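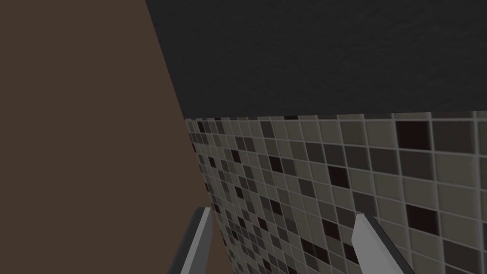

Painting one wall dark in a rental: how bad is the way back?

Posted Sat 29 November by plumbline_pat

Moving into a one-bedroom in Trurnumthorpe in January. The lease says I can paint as long as the walls are "returned to a neutral condition," a phrase my landlord declines to define. My partner wants a dark living room. I want my deposit, which is 869 and already feels like a donation. Has anyone gone dark and come back to white without losing a month of weekends?

Ragnvald Hägglund

I have done this twice, which tells you how well I learn. First time was a brown called Dalen in a north-facing room. Lovely for a week, then it was like living in a boot.
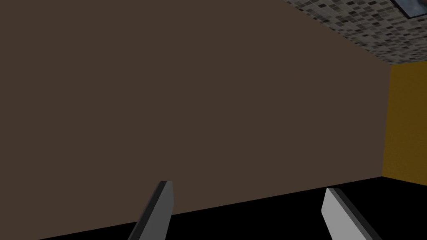 Going back is mostly about primer. People slap white straight on and wonder why it looks like weak cocoa after three coats. With a large, flat, dark brown wall like the one up there, I'd put on one coat of stain-blocking primer, let it dry overnight, then do two of the cheapest decent white you can find. Cut in the corner first and don't skimp, as that's where the brown comes back to haunt you. I used Voradon primer and have no complaints beyond the smell.

Also get "neutral" in writing. My landlord's idea of neutral was a yellow I can only describe as dental. 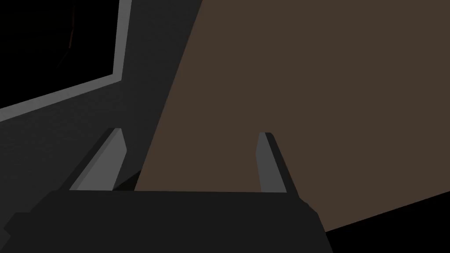
And test the color at night, under your own bulbs. Store lighting has never been in an apartment in its life.

kettle_on_3000

just use wallpaper

oldmanmortise

Peel-and-stick took the paint off my last place in sheets, so I'd check what's under it before listening to the above. I paid a guy from Plisero 100 to put one wall back to white and he was gone before lunch. Ask your landlord if they already have the original paint in a closet. Mine had four cans, all of them solid.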